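**Plugs and power strips – how they work**

A lamp needs electricity. So does a fan. The wall has it, the lamp doesn't. So you need a plug!

Metal bits on the plug touch metal bits hidden inside the socket. Electricity goes in one way, thru the lamp, and back out the other. Round and round, like a loop. The cord is metal wire inside with a soft skin on top. Black plug, short black cord – very common kind.

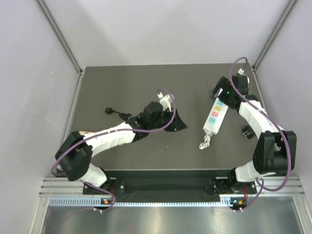

## One socket, lots of plugs

A power strip is a row of sockets in one long case. An adapter is smaller. Some are cubes. Some have a button with a power sign on it, a circle with a little line. Some even have a fish! Gold writing too, on red. 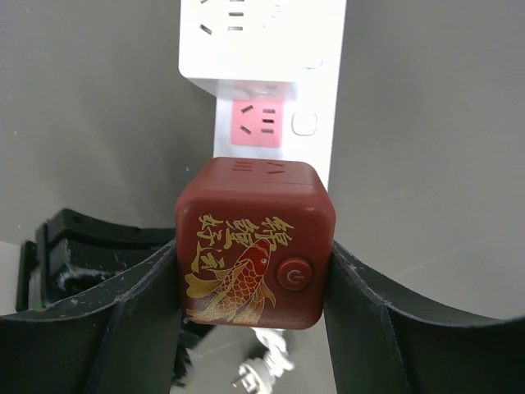
Buttons like that open or close the loop. Open loop, no electricity. Closed loop, it flows.

## Rules (realy important)

- Dry hands only.
- Pull the plug, never the cord.
- No fingers, forks or pencils in the slots. Ever.
- Heaters go in the wall – not a strip.
- Cord looks torn? Tell a grown-up.

Next one in November: batteries.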